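Do We Need Another Lost Album?

The Clandton listening evenings start up again in December, and the first one is given over to the Wonesitz tapes. If you get the same mailings I do, you have already been told that these are the missing link in homemade electronic folk, recorded by a pair of cousins in a dairy shed and left in a trunk for decades. Mirko Messina, who is putting the tapes out on his Irnel label, will play extracts and talk for 90 minutes. I have my doubts, and I'd like to set them down before the wine is poured.

To start with, the trunk. There is always a trunk, or an attic, or a box at a flea market. I have been writing up these evenings long enough to have sat through four such discoveries, and in two of them the musicians were alive, listed in the phone book, and puzzled to learn they had been lost. Messina's notes to the new set run to 15 pages and don't say who owned the trunk, who opened it, or in what year. They do say the word "haunted" an awful lot.
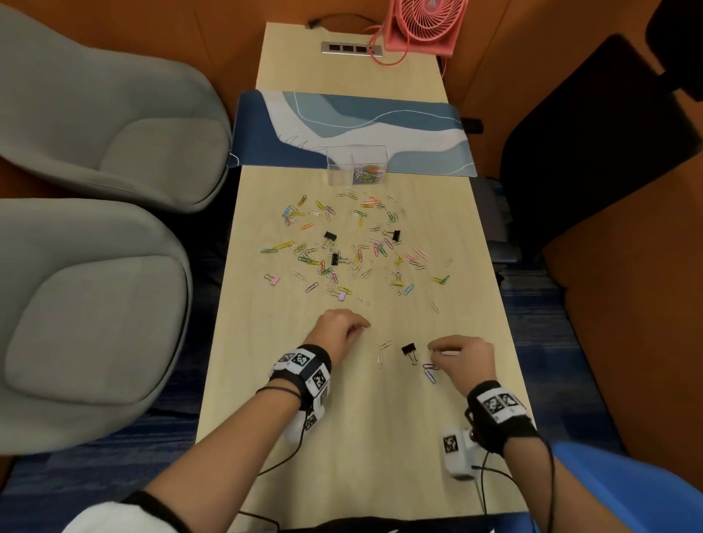

Fingers and a silver paper clip at the long table.

Then there is the edit. By the label's own count there are 141 reels, of which the record uses a little under an hour. I have heard the advance copy twice. Side one has a lovely piece for harmonium and what sounds like a slowed-down goat bell, and I would happily listen to that again tonight. Side two is mostly hum. Maybe the hum is the point, as the notes insist, but maybe the other reels are also hum, and we'd all feel differently about the cousins if we knew. When I wrote to ask, I got back a pleasant message with a link to the preorder page.

The pressing is limited to 470 copies, too, which is small enough to sell out and large enough to make some money. I don't begrudge anyone that. Running a small label is a miserable way to earn a living. I only wish the scarcity weren't treated as part of the music, with the number printed larger than the names of the people who played on it.

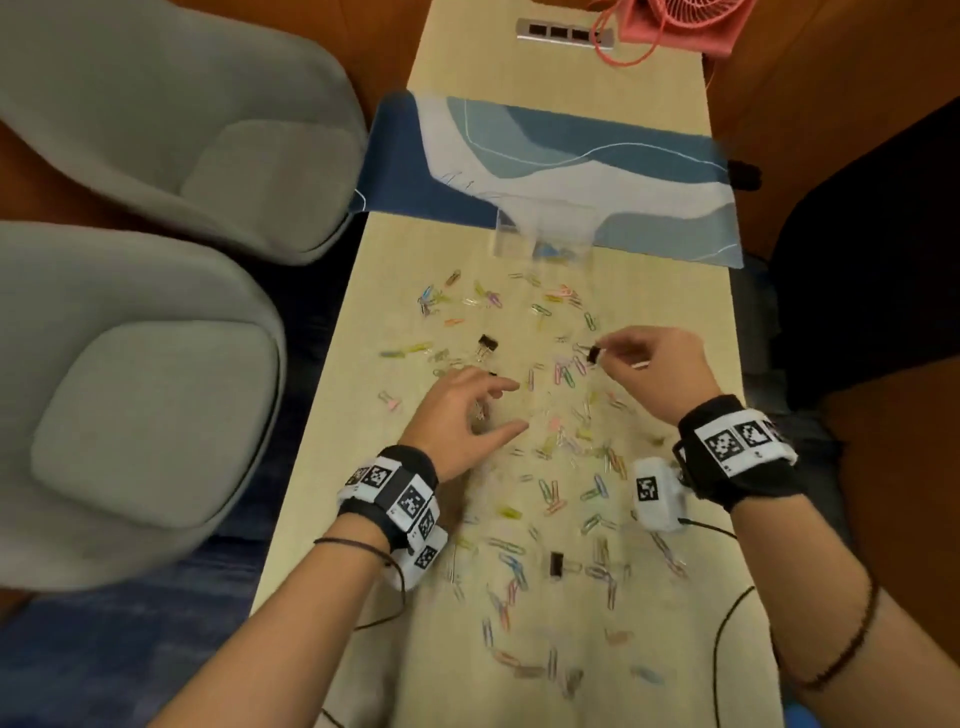

Clips in all colors, and a black binder clip in hand.

The better reason to come is Vittoria Ferri, who will answer Messina in the second half. Her book on the Morelli studio did the boring work that this field keeps avoiding: she read the electric bills, talked to the neighbors, and found that half the studio's famous "night sessions" took place after lunch. She likes the Wonesitz recordings more than I do. She also wants to know why a tape supposedly made in a shed has a streetcar on it, three minutes into the second track. I went back and listened on headphones and she's right, there is something with wheels and a bell going by. Messina says it's a milk cart. We'll see.
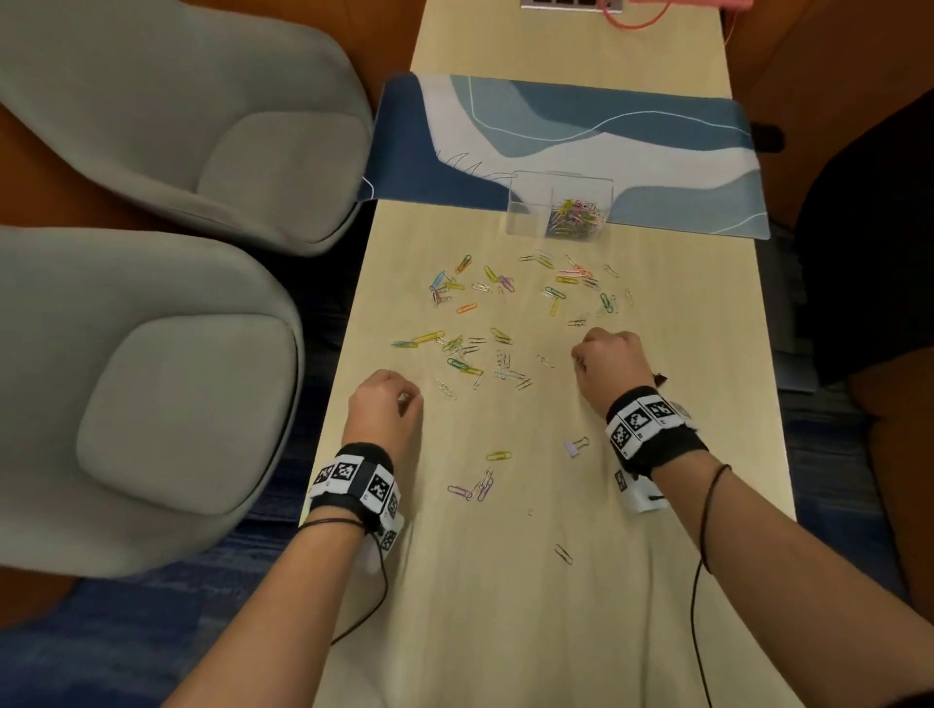
Ferri's argument, as she laid it out for me on the phone, is that a reissue should print its gaps. Say which reels were played and which weren't, and say what is guesswork. She would like to see every label publish a plain list, even a dull one, and let listeners quarrel over it. As things stand, the history of this music reaches us like the paper clips scattered along that pale table, with someone else deciding which few get picked out and called a chain. I think she's too generous about what a list would fix. People who want a ghost story will skip straight past it, and I have done so myself with better records than this one.

Doors are at 7:30 p.m. and the talk begins at 8. Seats can't be reserved. The record will be on sale at the back afterward, and you can hear side two before you pay for it, so please do. Bring questions about the streetcar.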